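Home | News | Public Safety | Council | Subscribe

Trostgate fire hall: new date, same empty lot

The town now says the replacement fire hall on Karura Road will open in April. It said much the same last year, and the lot is still gravel and a sign.

The price has moved, though. Residents were first told 5 million dollars. The latest notice says 11 million, and the extra is put down to "site conditions" – with no word on what those are.
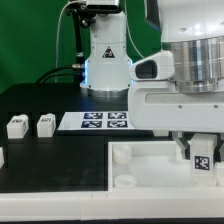
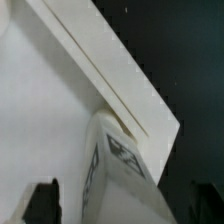 A white robot arm at its base, top; a cream-white panel seen close up.

Zamudio Builders has the contract. The plan promises quicker response times for 558 homes on the east side, but the town has not released the study behind that claim. We asked for it on Sunday and are still waiting.

Until there is a foundation to look at, treat April as a guess.

We use cookies to improve your visit. Accept | Manage

Recent items
Zorar Bridge repairs run over again
Hydrant checks: 500 done, no results posted
Police desk hours cut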